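# Comparing two sets of fingers on a hand-held gripper

This page describes how I compare fingers before we decide which ones go on the arm. We do it with the gripper in the hand first, because changing fingers on the arm takes most of a morning and the controller wants a new tool file each time. If the fingers are bad, you will know it in the hand already.

I wrote it for the Mirel hand-held gripper, but Tien-fu Yau followed the same steps with a Grivov and had to change only the part on calibration.

## What you need

- the hand-held gripper with its camera fixed and focused
- 2 sets of fingers that fit the same mount
- one cup or other light object that can be squeezed a little
- a wire basket, a shelf, or anything with a border you must not touch
- masking tape and a pencil
- a sheet for notes, on paper

The paper sheet matters more than it seems. With the gripper in one hand you can't type well, and notes that are written in the evening are always kinder than the trial was.

## Step 1: Fix the first set

Put in the fingers and tighten the screws by turns, a little on the left and a little on the right. If you tighten one side completely, the other finger will sit at a small angle and the pads won't close in parallel. Close the gripper on a strip of paper and pull. It should hold equally along the whole pad. If the paper turns while you pull, loosen the screws and begin again.

Block fingers will be scuffed after some months of use. Don't sand them for the comparison! A worn pad holds differently from a fresh one, and you should write the wear on your sheet as part of the description of the set. I lost a full comparison in June by cleaning up one pair and leaving the other as it was.

## Step 2: Check the camera view

Start the recorder and open the gripper to its full width. Both fingertips should be in the picture, one on each side, with enough bare table between them that the object can be seen before you reach it. When the fingertips are too low in the view, tilt the camera down by one click and check again.

Look also at the exposure. Our table is light and the wall behind it gets no lamp, so the automatic setting changes when the hand is raised. I lock the exposure on the table and leave it there for both sets. A policy that is trained later on these recordings will see the change in brightness as something important, and you don't want to teach it that.

## Step 3: Set the starting position

Place the object and draw its outline on tape with the pencil. Then choose a start point for the gripper and mark that too. Every trial begins from this point with the fingers fully open.

I use a cup standing upright and a basket of wire mesh close around it. The cup alone is too easy: every finger we own can lift it from an open table. With mesh behind it the approach angle becomes the real question, and you see quickly which fingers are too thick for the space.

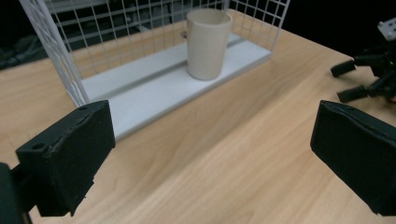 Mbali Zwane wrote to me after reading the first version that the basket makes the test unfair to block fingers. In her opinion a wide pad will always lose near a wire wall, and one should do half of the trials in the open and half inside, and report them separately. She added that at Steyn they stopped giving one number per gripper for this reason.

I agree with her and I changed the procedure. Step 4 is now done two times, once in each place, and the results are never added together.

## Step 4: Run the trials

For each set of fingers, and for each place:

1. Bring the gripper to the start mark, fully open.
2. Start the recording and wait one breath before moving.
3. Approach at your normal speed and close on the object.
4. Lift it a hand's width and hold.
5. Put it back inside the outline and open fully.
6. Return to the mark and stop the recording.

Write down the result immediately. I use four words only: clean, touched, slipped, missed. "Touched" means a finger met the basket but the object was still lifted. In the beginning I had a longer list and could never decide between "slipped a little" and "turned in the grip", so I gave it up.

Change the person after every set if you can. Vusumuzi Radebe comes with his wrist low and I come with mine high, and for the thick fingers this made more difference than the pad material. If only one person is available, say so in the report.

## Step 5: Change the fingers and repeat

Set the camera exactly as before. After the change, put the gripper on the start mark and compare the view with the first frame of your earlier recording. If the fingertips are shorter, the whole approach must be a bit deeper, and this is fine, but the camera itself shouldn't have moved.

Calibrate the width again. On the Mirel you close fully, hold the button until it blinks, open fully, and hold it again. On the Grivov the width comes from the motor and you enter the pad thickness in the settings. Tien-fu forgot it on his first day and all his widths were wrong by the same amount — easy to repair, but only if somebody notices.

## Reading the results

Look first at the trials marked "touched". A set with many touches and no slips has a good pad on a body that is too big, and you can often keep the pad and print a slimmer holder. A set with slips in the open has a pad problem, and no change of shape will save it.

Then watch the recordings at half speed, at least those where you weren't sure. I have changed my mind on several of them. Keep the raw files and put the finger name in the folder name, with the same spelling every time.

If two sets come out equal, I take the one that hides less of the object from the camera.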